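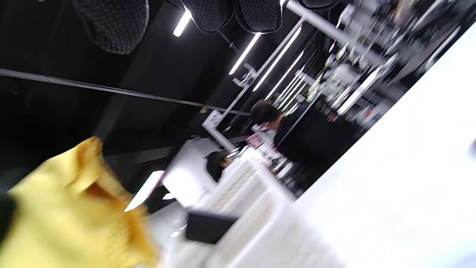 Right hand pose jumps while wiping, left hand is fine

Skiser
Posted Jan 30, 2025

We record a desk task with a tracked controller on each glove: wipe down a plastic organizer with a yellow cloth, a calculator beside it. Partway through a wipe, the right hand position jumps by up to 80 mm and then drifts back. It happened in 6 takes out of 231. The left hand is clean in all of them. Replayed on the arm, a jump like that trips the speed limit and the arm stops over the table. I have swapped the batteries and paired both controllers again. What should I check next?
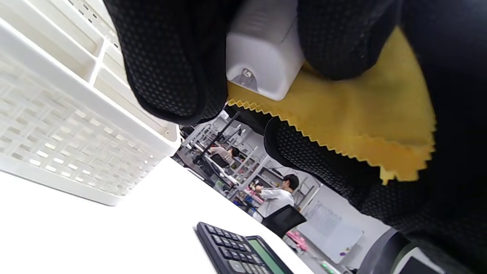
Wornport

First, don't raise the speed limit to get past it. The stop is doing its job. Keep those takes off the arm until the cause is found.

Then look at the lighting. Bare light tubes and blown-out white surfaces can upset camera-based tracking, and a fast wrist turn adds blur on top. Plot tracking confidence against hand speed. If the jumps line up with fast turns, slow the wipe and shorten the exposure if your kit allows it. 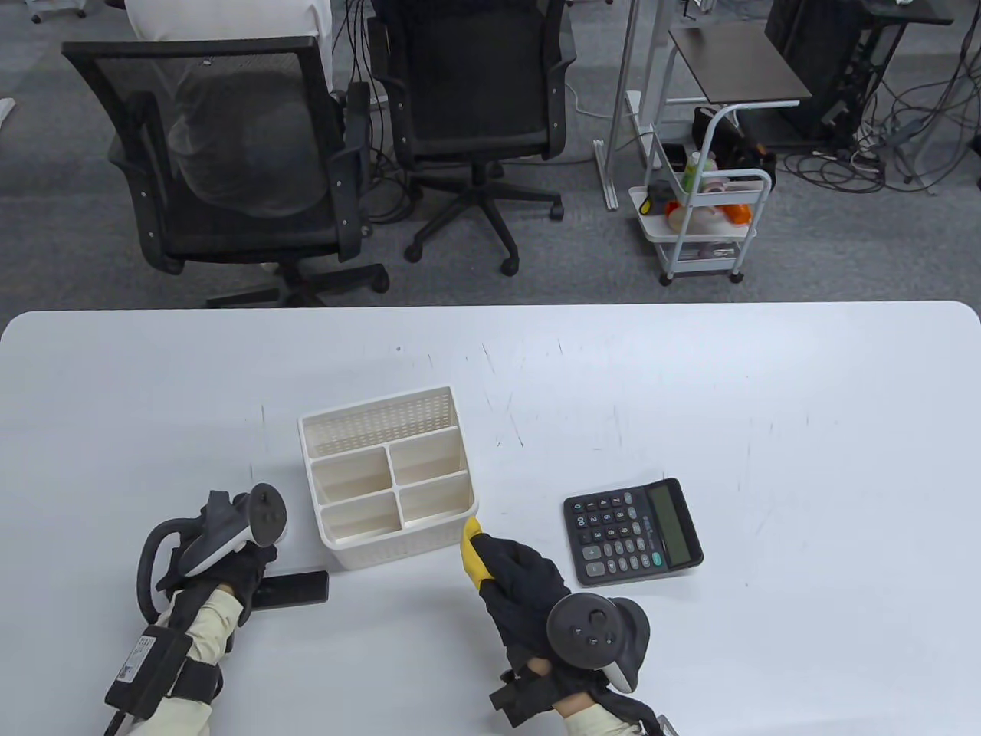

Also check where the cable goes. On a similar setup at Siddiqui, ours pulled on the controller at full reach and shifted it on the glove by 4 mm. That won't give you 80 on its own – but it will spoil the offset for every take after it.

Brindo

Had the same, it was the mount. Tighten the strap.

Longer version: with the cloth held against the front right corner of the organizer, the back of the hand can tip out of the head camera's view. 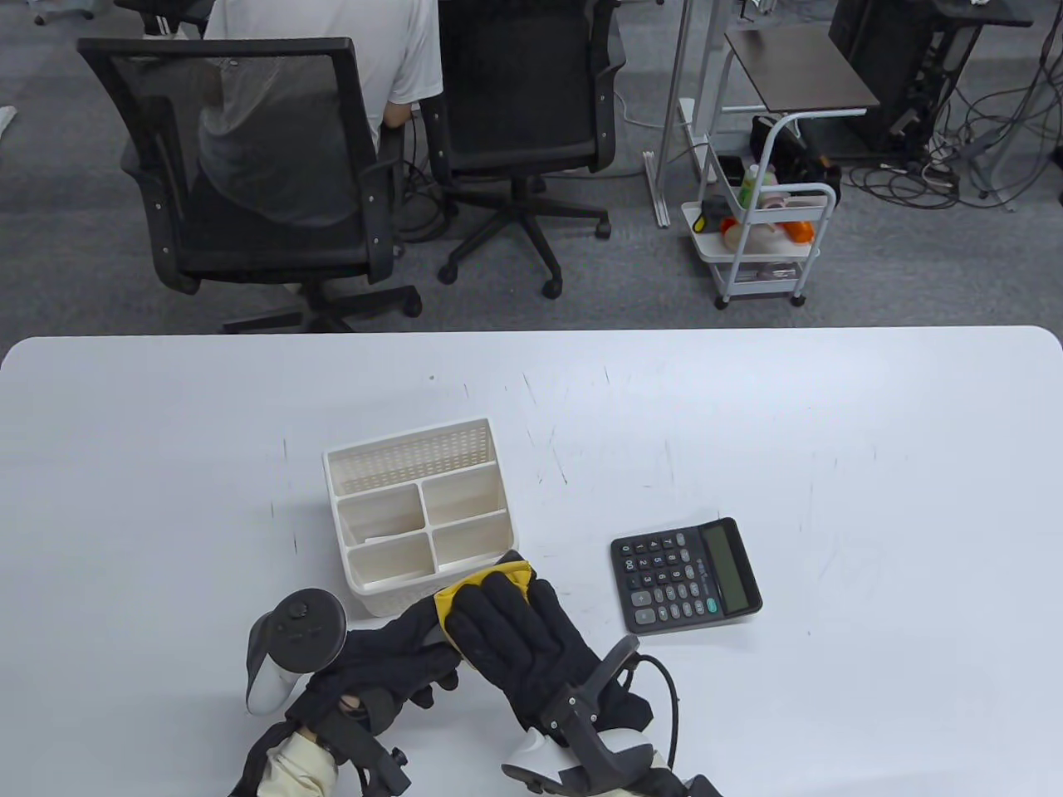
The tracker then runs on its inertial sensor alone until it gets a fix, and the jump is the correction. Try turning the organizer a quarter turn and recording the same wipe. If the fault goes away, it's a view problem and the strap is fine after all.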